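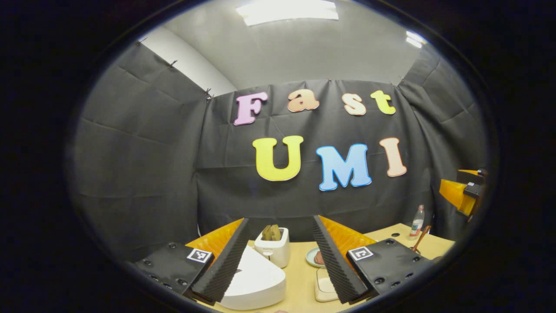
Setting Up a Room for a Film Screening or Public Talk

The following guidance is issued to groups using the ground-floor rooms at Dernano for free evening programs. It applies equally to film nights, lectures and neighborhood workshops. Questions may be sent to Celeste Alarcón in the program office.

Seating

The main room is licensed for 100 seated guests. Chairs should be set in two blocks with a center aisle wide enough for a wheelchair. Leave the first row at least twice as far from the screen as the screen is tall. Stagger alternate rows by half a chair. Wheelchair spaces belong at the ends of several rows, and should not all be placed at the back.

Light

Close the street-side blinds before testing the projector. Switch off the lights nearest the screen first and check the picture again before darkening the rest of the room. Exit signs must stay lit and uncovered at all times. For talks, a single lamp angled down at the lectern will keep notes readable without washing out the slides.

Sound

Place speakers at ear height for a standing adult, slightly ahead of the front row. Play the loudest passage of the film while one person walks the back wall. A full room absorbs sound, so the level may need to be raised a little once guests are seated.

Cables

Run cables along the wall wherever possible. Where a cable must cross a walkway, use a rubber cover and tape both ends. Use cloth tape on the wood floor; packing tape lifts the finish. Coil cables loosely after use and return them to the cabinet marked Plerna.

Refreshments

Food is served in the hallway only. Pizza boxes should be opened on the folding tables and flattened as they are emptied. Grease on the wood floor can be lifted with a paste of baking soda and water, left for a few minutes and wiped with a damp cloth.

Closing

Rooms must be cleared by 10:30 p.m., or 11 p.m. on Friday. Stack chairs no more than 4 high. Groups expecting a larger audience should write to Horacio Sepúlveda regarding the courtyard, which holds 220.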